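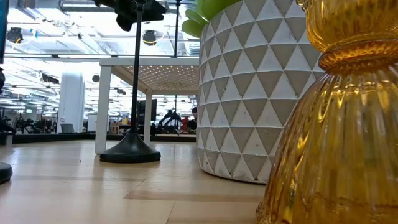 **Notes for the club evening, 30 July 2023**

Start without the slides. Ask who here has ever played korfball. Wait, let them look at each other.

Right, so I came to it at 31, dragged along by Roos Aerts, and I'd never heard of a sport where men and women simply share a court as a matter of course. Four and four, one basket each end, no dribbling. I spent my first match running with the ball and getting whistled for it (Lieven Claeys still does my impression, don't let him).

- Say a bit about the no-running rule. Everyone thinks it'll be slow. It isn't!
- Marking: you defend someone of your own sex, and you can't shoot when you're properly defended. Get Cameron up to show this.

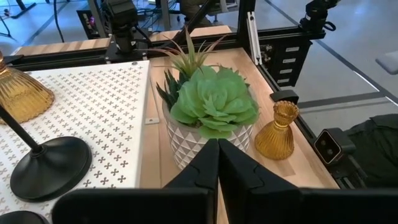 *Succulents in a patterned white pot.*

Then the Tumum tournament story. Keep it short this time. We lost both group games, then Kekeli Aidoo dropped one in from miles out and 122 people in a school hall went completely mad, me included.

Pause for water.

Money bit. A pair of posts and baskets is our big cost, and we've got £500 of the £1,000 we need by December. Koketti are lending us 2 balls till then – say thank you, and mean it.

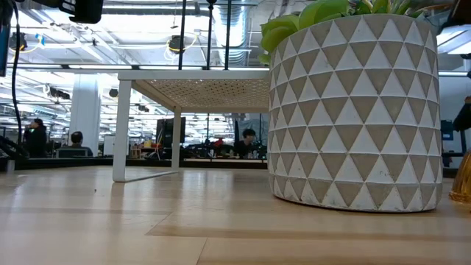 Which brings me back to beginners, and why I want more of them. You don't need to be tall or quick. Ineke Meijer started at 58 and she reads a pass better than I do.

Finish with the sign-up sheet. It's by the door, pens are in my coat.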